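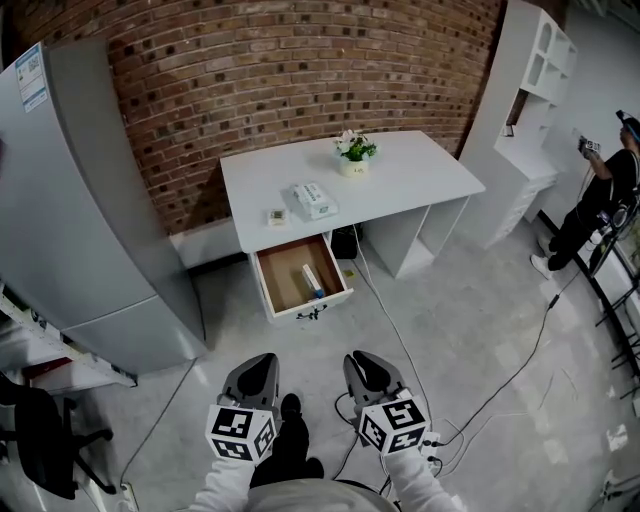
The literature on household storage has mostly been written by people who sell storage, and it shows. Its central claim is that things end up in the wrong place when there is no right place for them. Our respondents had plenty of right places. What they had as well was a flat surface at waist height, and in the home diaries the surface won nearly every time. Consider a plain white desk with an open shelf space on its right side, set against a brick wall. The catalog view treats the top as a work area and the shelf as storage. Diary keepers with desks of this type reported the opposite arrangement without embarrassment: the top held whatever had arrived most recently, and the shelf held whatever had arrived before that. Work took place on the bed.

4.2 Surfaces, drawers, and the middle ground

We coded each diary entry by where an item was put down, and by whether the writer said it belonged there. The Siltley diaries yielded 447 usable entries from 80 households. A further 31 entries were set aside. Most of these described arguments between spouses and gave no location for the item at all, although several were very good on the arguments.

Three kinds of place came up often enough to need their own code. The first was the display surface, where something is meant to be seen. The second was the closed store, meaning a drawer, cabinet, or lidded box. The third we called the landing surface, following Lahlou, and this is the one that gave us trouble. A landing surface is nearly always also a display surface. The same tabletop holds the thing the household is proud of and the thing it has not yet dealt with, and the diary writers moved between the two without changing tone. 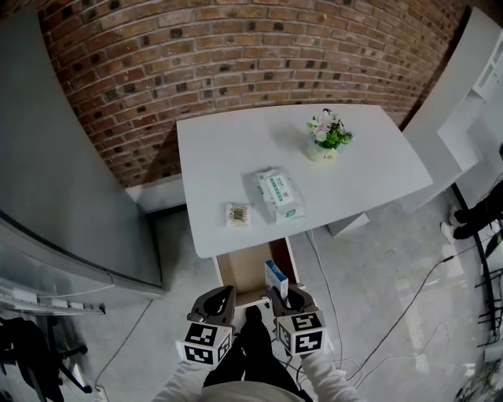 Figure 3. Display and landing on one tabletop: potted plant toward the rear, wet wipes and cotton swabs nearer the front, drawer open below.

The mix in Figure 3 is typical of the category. Flowers are a display item under any scheme we tried. Wipes and swabs are supplies, and in the Jurker scheme supplies belong in closed storage by definition. Jurker's coders would therefore mark them as misplaced. We did so too in the first pass, and then found that we had marked as misplaced a large share of everything anyone in Siltley used daily. A category that swallows the whole household is of limited use to the analyst, however satisfying it may be to the person who does the tidying. In the second pass we dropped "misplaced" and asked only whether the writer intended to move the item. Intentions were plentiful. Follow-up entries recording a move were harder to find, and 16 households supplied none.

Drawers were discussed with more feeling than we had planned for. Writers described them as useful and slightly shameful, often in the same sentence. One kept a drawer that she called "the office," which held batteries, a candle, and takeout menus from a restaurant that had closed. Another listed the contents of his top drawer and then, in the next day's entry, listed them again with corrections. 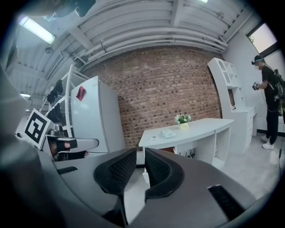 The second list was longer. This pattern of revision appeared often enough that we stopped treating first lists as reliable and began asking for both. The difference between them became a rough measure of how well a closed store was known to its owner, and it tracked the depth of the drawer more closely than it tracked the age of the owner, the size of the home, or the owner's stated opinion of his or her own tidiness — the last of these predicted nothing.

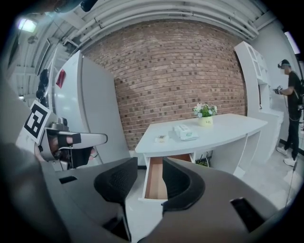 Access matters here as much as capacity. El-Sayed has argued that people judge a closed store by the effort of getting into it, and that they will walk past an empty cabinet to reach a crowded shelf if the cabinet sticks. Our diaries support him, with one addition. Effort was counted in both directions. A desk drawer standing open, its pale wooden interior in plain view, costs nothing to drop something into, and it behaves in our coding much like a second tabletop a little lower than the first. Shut the same drawer and it becomes a closed store again. We had coded furniture as if its parts held still. Since they do not, each entry in the final data set carries a note on whether the drawer was open when the item went in, where the writer thought to mention it.

Floleck's proposal that households be taught a fixed route for each incoming object (door, table, drawer) was tried informally by four diary writers after one of us mentioned it at a follow-up visit. Three gave up within the week. The fourth, Lahcen El-Sayed, is a coauthor of this paper and his entries have been left out of the totals. He reports that the route works well as far as the table.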